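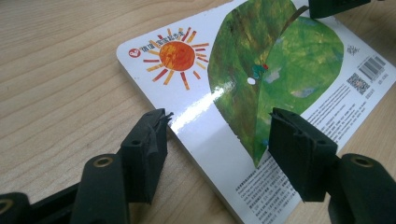
Figure 3. Board book between the two foam-padded fingers of a hand-held gripper; back cover uppermost, barcode and QR code at the right.

4.2 Changes in the handling task

Before May, returns at the Favham depot were processed by hand at six benches. A clerk took each book from the tote, turned it to find the barcode, scanned it, judged its condition and placed it on one of three shelves. The unit of work was the book, and clerks were free to choose the order in which they emptied a tote. Under the Vededo trial this freedom was reduced. Two benches were given over to recording handling motions with hand-held grippers, and the remaining four continued as before, with a larger share of the daily intake.

The recording benches handled 2092 items over the trial period, of which 523 were board books. Board books were treated as a separate class on account of their thickness and their glossy covers. Glare on a cover can hide part of the printed surface, and a finger placed over the text block has the same effect. Clerks were therefore told to keep the barcode clear of both pads where possible, a rule which does not exist in hand sorting and which several of them found slow to learn.

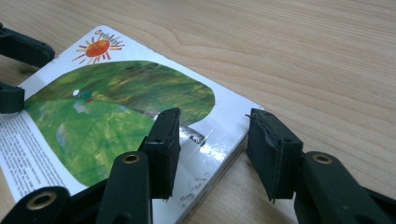
The median time per board book at these benches was 47 seconds, against a target of 30 set by Pascual, the contractor. We do not read this as a loss of skill. Clerks reported that they knew where a book ought to go well before they had finished moving it, and that the delay lay in the grip - in particular, in closing on a thick page block set at an angle to the bench. Silviu Cozma, shift lead at the depot, put the matter in terms of attention: by hand he could look ahead to the next item, and with the gripper he looked only at the fingers.

Two further effects were noted. First, condition grading moved away from the recording benches. Scuffed edges had been judged partly by touch, and clerks using grippers passed doubtful items to a hand bench, where the extra work was not counted in the shift figures until Vaida Ots raised it at a Friday meeting. Second, talk between neighbouring benches fell. In our interviews, 57 separate remarks concerned this change, more than concerned either pace or physical strain.

Job grades were not altered during the trial. The Belari agreement defines a returns clerk by items processed, and it has no entry for recorded motions - a gap taken up in Section 5.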